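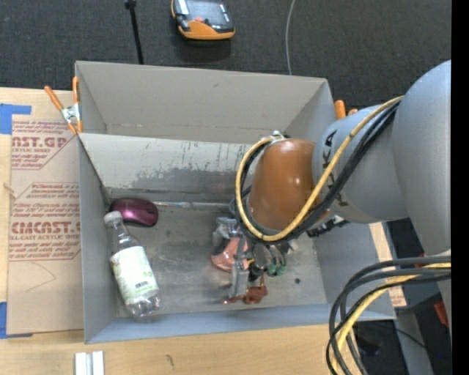 Storage bins at the Mendbridge site are inspected in December and again before the summer intake. The inspection covers bins, shelving and floor clearances in the stock room and at the packing tables. Large bins used on a tabletop, such as the gray rectangular one, are checked under items 1 to 4 in the same way as shelf bins. Mark each item OK, Repair or Remove.

1. Bin walls and base free of cracks. OK
Comment: Hairline marks on the rim are acceptable up to 30 mm. Measure from the top edge.

2. Load label present and legible. Repair
Comment: Labels faded on the Flitemex bins in row C. Replacements ordered.

3. Bin sits flat when empty. OK

4. Contents below the rim. Remove
Comment: Two bins in row A overfilled and taken out of use until repacked.

5. Shelf load within the posted limit (200 kg per level, 400 kg per bay). OK
Comment: Bay 6 reads 210 kg on the lower level. Stock moved to bay 7 and the level reweighed. Passed on second reading.

6. Shelf uprights plumb, anchor bolts tight. OK
Comment: Abreu uprights need the long socket.

7. Aisles clear to the painted line. Repair
Comment: Line worn away near the loading door. Repaint before next inspection.

8. Step stools locked when not in use. OK

Items marked Repair stay open on the sheet until signed off by the shift lead. Send a copy to the Dradent office and keep the original in the stock room binder.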